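I ordered the Zunholm snack box because my brother-in-law wouldn't stop talking about his. Three months in, I have opinions, and most of them concern the gap between the website and what lands on my porch.

**What you pay.** The plan I picked was $89 for 4 boxes, billed up front. Shipping is extra, a fact you learn on the last page of checkout. There's a "curator's note" upgrade too. I skipped it. Rommel Macaraeg, who runs a snack blog I trust more than most, paid for the upgrade and got a postcard.

**What they promise.** "Rare finds from small makers." I'd like to know what rare means to these people. I took my second box down to the Asian grocery in Andport and found most of it on the shelves there, usually for less. If you live 200 miles from a store like that, fine, the math changes. I live 12 minutes away.

**What's good.** The noodles, mostly. I've had a spicy one I would buy by the case, and a sesame one that was dull until I put an egg in it. The dried plum candy was very salty and I ate all of it in one evening. Nothing has come past its date, and I check, after what happened with Jemal (a rival box, now out of my life, along with the stale shrimp crackers it sent me twice).

**What isn't.** Repeats. Two of my three boxes had the same seaweed crackers, same flavor. I wrote to support and got a cheerful answer about "customer favorites." They weren't my favorites, and I had said so on the survey they ask you to fill out.

There's also no translation sheet. For a service that sells itself to beginners, that's lazy. I don't read Chinese, and I have a kid with a peanut allergy, so anything I can't check goes to my neighbor. She's delighted with the arrangement. I'm paying for it.

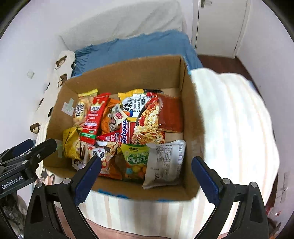

Canceling took two emails and a phone call. The button on the account page only pauses the plan, and the pause ends on its own. Mine would have started up again in October if I hadn't read the small print.

Would I tell you to get it? As a gift for a college student, maybe one box. For yourself, go to the store first and see how much of it you can find. The Brividstead box is supposed to come with full ingredient lists in English, and I may try a single one of those, though I'll believe the lists when I'm holding them.

Two and a half stars. The half is for the spicy noodles.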